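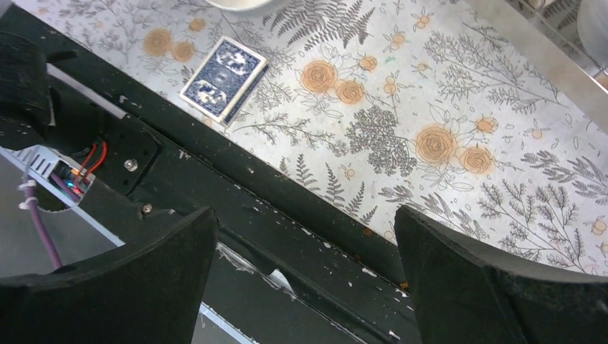 About Broltuna

Broltuna sells dish racks, bowls and table covers for small kitchens. We have one shop, one stockroom behind it, and a mail order counter that takes up most of the back wall. Everything we carry is meant for people who wash up by hand, or who have a dishwasher and still end up with half the dishes in the rack.

The shop began as a repair bench. People brought in pans with loose handles and drawers that would not close, and while they waited they asked where to buy a decent rack. We started keeping a few on the shelf. Within two years the racks were paying the rent and the repair bench had shrunk to one end of the counter, where it still is. We tighten, straighten and replace small parts on anything we sell, and on most things we don't.

What we sell

Our range is short on purpose. At the moment the list has 154 items on it, counting each bowl color separately. Racks make up the smaller part of the list and the larger part of our sales. The rest is bowls, plates, covers by the yard, drip trays, brushes and spare feet.

Skaltari is our own line of racks. It comes in two widths and one depth, with or without a tray. The narrow one is made for counters where the sink sits close to the wall. We changed the foot on the wide model last February after customers told us the old one slid on stone. If you have the older foot and want the new one, send us a note with the width of your rack and we will mail a set.

Penner is a bowl line that we buy in and pack ourselves. The bowls come in plain glazes and in prints, and the prints change more often than the plain colors do. We sell them one at a time. Most customers build a set slowly and do not care whether the pieces match, and we have stopped offering boxed sets of four.

Table covers come in botanical prints and a few plain grounds. We cut them to length at the counter. Please measure the table twice and tell us how much overhang you want, as we can't take back a cut piece. If you are unsure, ask for a paper strip first and tape it to the edge of the table for a day.

How we choose things

Before a bowl or a rack goes on the list, it spends time in our kitchen at the back of the shop. The whole staff eats lunch there, so there is always something to wash. We look at how a bowl sits in a slot, how easy it is to lift out with a wet hand, and where the drips go. Deep bowls are the hardest. A rack that is fine with plates will often let a bowl roll onto its neighbor, and that is how rims get chipped.
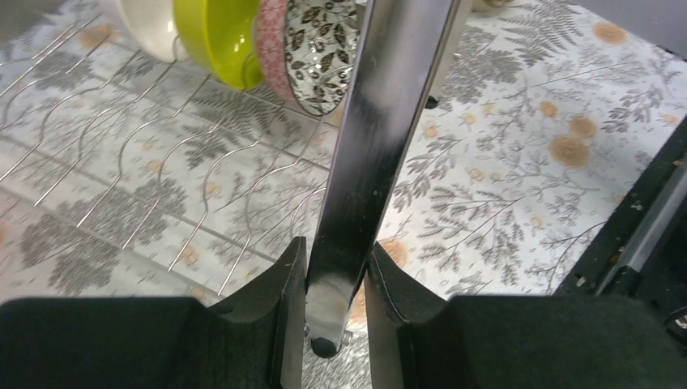

Looped tines suit us better than straight pegs for mixed loads. A bowl can rest between two rows without being wedged, and a small plate fits the same slot. The drawback is cleaning. Looped wire has more bends, and in hard water areas the bends collect scale first. A soak in warm water with a little vinegar takes it off. Rinse well afterward and dry the rack with a towel before you load it again.

We also keep a notebook of faults. When something comes back, the reason goes in the notebook along with the part that failed. At the end of each season we read it through and decide what stays on the list. Last season we dropped a folding rack that sold well but came back too often with a bent hinge.

The stockroom and the counter

We moved to our present place on Nanetti Street seven years ago. The front room holds the display shelves and the cutting counter. Behind it is the stockroom, then the kitchen, then a loading door onto the alley. We keep almost 3000 pieces in stock during the busy months and fewer in summer. Bowls are packed in paper and set on edge in the carton. We don't use foam. If your order arrives with something broken, keep the carton and the paper and write to us within a week, and we will send another piece.

Orders placed before noon usually leave the same day. Racks ship flat when the model allows it and come with a printed sheet for putting them together. You need a small screwdriver and a clear bit of table.

Schools, cafes and shared kitchens

We supply racks and bowls to shared kitchens of several kinds, including staff rooms, cooking classes and small cafes. For these we suggest plain glazes, since a printed pattern may be gone from the range by the time you need replacements. We keep 1000 plain bowls back for these customers so that a kitchen can reorder the same color during the school year. Ask at the counter for the trade sheet. It lists carton sizes, delivery days and the spare parts for each rack.

Visiting

The shop is open Tuesday through Saturday, ten to five. The repair bench closes an hour earlier. You are welcome to bring a bowl from home and try it in any of the display racks before you buy. There is a short parking space in front and a longer one around the corner by the loading door, which is free when no delivery is due. Small repairs are usually done while you wait. Larger ones get a ticket and a phone call when they are ready to pick up.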